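Ovwood adds red wedding bedding to its rental list

Ovwood, the linen rental firm based in Punstead, has added red wedding bedding to its stock for guest houses and small hotels. The sets went on the list in July and can be booked for a minimum of 2 nights.

Each set is made up of a chenille bedspread, a satin pillow with an embroidered medallion, a printed pillow and a plain fleece blanket. The bedspread is red with large white lettering and the double-happiness character, the sign commonly used at Chinese weddings. Lettering is printed on the face only.

The firm's stock at launch is 500 bedspreads and 800 pillows. Most are held at the Punstead depot, with the rest at a smaller store in Tusau. Orders placed before noon leave the same day. Sets are packed flat in cotton bags, with the pillows bagged separately so that the embroidery does not rub against the print.

Washing is handled by Després, which already cleans the firm's table linen. Chenille bedspreads are washed alone in cold water and tumbled on low heat. The satin pillow covers are washed by hand, pressed from the back through a cloth and left to cool before they are folded. Red items are kept apart from white sheets for the first few washes. Dye transfer during trials was limited to a faint pink on test strips.

Ovwood advises customers to make the bed with the sheet and quilt first and to lay the bedspread last. Chenille is heavier than printed cotton and holds folds, so it should be shaken out and left flat for an hour or more before guests arrive. Hot irons should not be used on the pile. The fleece is supplied for warmth and can be left off in summer.

Stains should be reported on the return slip and left untreated. Household bleach damages both the red ground and the white print, and bleached items are charged at full replacement cost.

Bookings for the fall are open now. Single pillows can be added to any order but are not rented on their own.
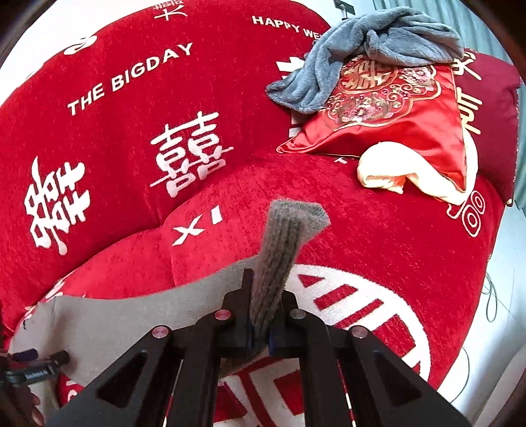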